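The Phone Stand

My brother-in-law Barnabás gives everyone the same present every year, and in December it was phone holders. He'd got a deal on a box of them (a box! who needs a box?) and we all sat there in our paper hats unwrapping identical parcels and saying oh, lovely, as if the person on our left hadn't just done it. Mine went in the drawer with the takeaway menus and I forgot about it.

Then Lamisi moved to Ultau for the job at the harbour office, and she said we'd do Saturday breakfasts over video, same as always, only with 252 miles in between. The first week I propped the phone against the marmalade. It slid down while she was telling me about her landlord, and she finished the story to my ceiling light. The second week I used the teapot, and she said I looked like I was being interviewed by the police. "Get a stand," she said. "Didn't Barnabás give you a stand?"

So that's how I came to be up at half past six on Sat 22 February, in my dressing gown, with the white table cleared and the contents of that parcel in front of me. There'd been instructions once. I had a clear memory of using them to light the stove.

Now, I'm not hopeless. I put up the shelves in the hall, and they've stayed up. But this thing had a knob at the top and another knob lower down, and a clamp that could have gone either way round, and I couldn't for the life of me see which knob did what. I turned one and the whole head flopped over like a tired tulip. I turned it back and it flopped the other way. I said a word my mother didn't know I knew.
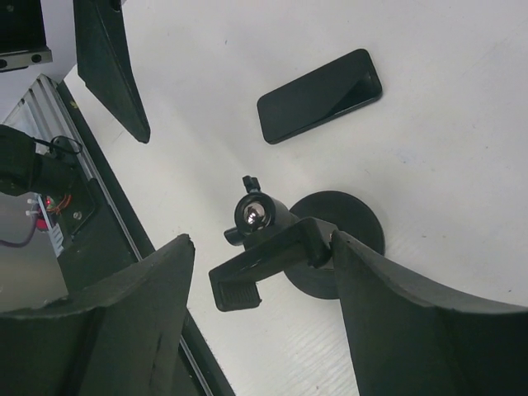 The stand and the phone, still not on speaking terms.

I rang Sylvain downstairs, who used to mend clocks in Puscombe and is always awake. He came up in his slippers, had a look, and asked me if I'd tried tightening it. I gave him a cup of tea so he'd have something to do with his mouth.

"It's a ball in a cup," he said after a bit. "You loosen it, you point it where you want, you nip it up again. Same as a hip."

"Whose hip?"

"Anybody's hip."

We had it gripping the phone by five to eight, upside down. We had it the right way up by eight, and I'd just sat down and was trying to do something about my hair when it started ringing, and there she was, with a slice of toast in her hand and grey water in the window behind her.

"Look at you!" she said. "You're level!"

I'd had all sorts to tell her. The boiler, the business with the bins, the new people at number 30 and their trombone. But I looked at her kitchen, which had a different kettle in it, and a calendar I hadn't bought her, and it all went straight out of my head. So I told her about the hip. She laughed so much she had to put the toast down, and Sylvain leaned across me and shouted hello at the screen as though Ultau were just over the road and she'd left her window open.

"Is that your neighbour?" she said. "Has he eaten?"

He hadn't, so I got up and put two more eggs on.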